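작업 노트, 10월

오전 8시 조금 넘어서 시작. 커피 내려놓고 창문 열어두고 쓰는 중이다. 어제까지 비가 와서 흙 상태를 볼 수 있는 좋은 기회였는데, 덕분에 장화도 바지도 엉망이 됐다. 그래도 직접 걸어보니 도면만 들여다볼 때와는 느낌이 참 다르다. 나중에 이 노트를 읽을 사람들을 위해 좀 길더라도 생각나는 대로 적어둔다.

드릴리(Drilley) 숲길 북쪽 순환 구간, 작년에 임시로 낸 우회로를 올해 안에 정식 노선으로 바꾸는 일이 이번 달 숙제다. 전체 639미터. 짧다고 만만하게 봤는데, 가운데쯤에서 옛 벌목로와 겹치는 부분이 계속 말썽이다. 벌목로는 경사를 그대로 타고 올라가는 길이라 물이 길 한가운데로 흘러내리고, 한번 골이 파이면 사람들이 옆으로 비켜 걷고, 그러면 길이 점점 넓어진다. 내가 이 동네 길을 처음 손보기 시작했을 때부터 늘 보던 모습인데 볼 때마다 속이 상한다.

경사계로 다시 재봤다. 입구 쪽은 괜찮다. 두 번째 굽이를 지나면 갑자기 가팔라져서 제일 심한 곳이 11도까지 나왔다. 두 번 재고 반대 방향에서도 한 번 더 쟀는데 같은 값이었다. 거기는 아무리 배수 턱을 만들어도 오래 못 버틸 것 같다. 비탈을 비스듬히 가로지르게 노선을 새로 잡는 쪽이 결국 손이 덜 갈 거라고 본다. 너도밤나무 큰 것 두 그루 사이로 지나가면 뿌리도 크게 안 건드릴 수 있고, 무엇보다 그쪽으로 가면 계곡이 살짝 내려다보여서 걷는 맛이 있다!

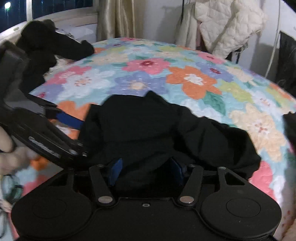 검은색 집게의 벌어진 턱과 안쪽 파란 패드.

배수 이야기를 좀 더 하자. 레오노르 로보는 바깥쪽으로 기울인 노면이면 충분하다는 의견이고, 나는 반반이다. 새로 깎은 길은 첫해에 발길에 다져지면서 가운데가 꺼지는 일이 많아서, 처음에 기울기를 잘 줘도 이듬해 봄이면 가장자리에 둔덕이 생겨 물을 가둬버린다. 그래서 기울인 노면에 더해, 길을 따라 완만하게 한 번씩 꺾어주는 배수 굴곡을 넣자고 했다. 레오노르도 그건 좋다고 했고, 다만 자전거 타는 분들이 점프대로 쓰지 않게 앞뒤를 길게 빼자고 했다. 맞는 말이다. 데르킨(Derkine) 구간에서 짧게 만들었다가 한 계절 내내 고쳤던 기억이 아직도 생생하다.

굴곡 위치는 주황 깃발로 표시해뒀다. 옮기지 말 것. 분홍 깃발은 나무 뿌리 주의 표시니까 헷갈리지 않기를. (작년에는 내가 제일 먼저 헷갈렸다.)

점심 전에 자재 창고에 들러서 남은 것들을 확인했다. 베텐코트(Bettencourt)에서 받아온 납작돌은 생각보다 상태가 좋다. 두께가 고르지 않은 게 흠이지만 물길 건너는 곳에 디딤돌로 놓기에는 오히려 두꺼운 편이 낫다. 큰 것부터 골라서 아래쪽에 쌓아뒀고, 얇은 것은 표지판 밑동 고이는 데 쓰려고 따로 빼놨다. 맥클라우드 괭이 한 자루는 날이 헐거워서 쐐기를 새로 박아야 한다. 이번 주 안에 내가 하겠다. 혹시 먼저 손대는 사람이 있으면 여기에 한 줄만 적어주면 고맙겠다.
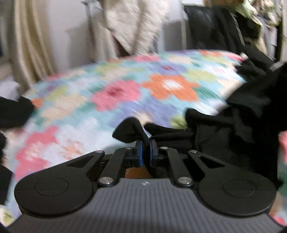
오후에는 아리프 이스마일과 둘이서 새 노선 후보를 끝에서 끝까지 걸었다. 아리프는 보폭이 크고 나는 작아서 같은 길을 걸어도 불편한 데를 서로 다르게 느끼는데, 그게 의외로 쓸모가 많다. 내가 숨이 차서 멈춘 자리에 아리프도 표시를 해뒀으면 거기는 정말로 가파른 곳인 셈이다. 이번에는 세 군데가 겹쳤다. 그중 하나는 노선을 조금만 아래로 내리면 풀릴 것 같고, 나머지 둘은 바위가 있어서 고민을 더 해야 한다.

바위 쪽은 선택지가 둘이다. 위로 돌아가면 길이가 약 70미터 늘어나고 대신 경사가 순해진다. 아래로 붙이면 짧지만 돌계단이 필요하고, 달리기 하는 사람들이 싫어할 게 뻔하다. 유아차는 어차피 이 구간까지는 못 들어오니 계단 자체가 문제는 아닌데, 겨울에 그늘져서 얼음이 오래 남는 자리라는 게 마음에 걸린다. 지금 기분으로는 위로 도는 쪽이다. 아리프도 같은 생각이라고 했다. 레오노르 의견까지 듣고 정하자.

길 폭은 50센티미터로 시작하기로 했다. 좁다고들 하겠지만 길은 쓰다 보면 저절로 넓어지기 마련이고, 처음부터 넓게 깎아놓으면 나중에 되돌리기가 정말 힘들다. 마주 오는 사람을 비켜줄 만한 자리는 시야가 트이는 곳마다 자연스럽게 만들어주면 된다. 굽이 안쪽 덤불은 눈높이까지만 치고, 그 아래 고사리는 그냥 두자. 고사리가 있어야 사람들이 지름길을 안 낸다. 돌아오는 길에 마주친 동네분이 언제부터 걸을 수 있느냐고 물으셔서 아직 모른다고 말씀드렸는데, 기다려주시는 분이 있다니 괜히 기운이 났다.

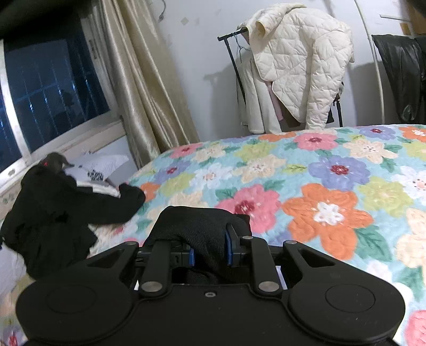 꽃무늬 퀼트 위, 집게에 물린 검은 골지 천.

표지판 문구는 아직 미정이다. 트로티에(Trotier) 갈림길에서 길을 잘못 드는 사람이 꽤 있는 모양인데, 내 생각에는 화살표가 모자라서라기보다 기둥이 너무 안쪽에 서 있어서 내려올 때 나무에 가리는 탓 같다. 기둥을 갈림길 쪽으로 두 걸음만 당기면 어떨까. 글씨를 크게 하는 건 그다음에 생각해도 늦지 않다. 다음에 올라갈 때 막대기라도 하나 세워보고 양쪽에서 걸어오면서 어느 자리가 잘 보이는지 확인해볼 생각이다.

남은 일 적어둔다.
위쪽 우회안 경사 다시 재기. 바위 앞뒤로 촘촘하게.
괭이 쐐기 박기(나).
주황 깃발이 모자라니 창고 안쪽 선반 한 번 더 뒤져보기.
레오노르에게 굴곡 간격 스케치 넘기기. 내 그림이 엉망이라 말로 설명을 좀 보태야 할 듯.
벌목로 막을 때 쓸 쓰러진 나무 점찍어두기. 너무 썩은 것 말고.

오후 5시쯤 되니 숲속은 벌써 어둑했다. 다음부터는 걷는 일을 오전으로 몰고 창고 일을 뒤로 미루는 게 좋겠다. 장화는 현관에 널어놨다.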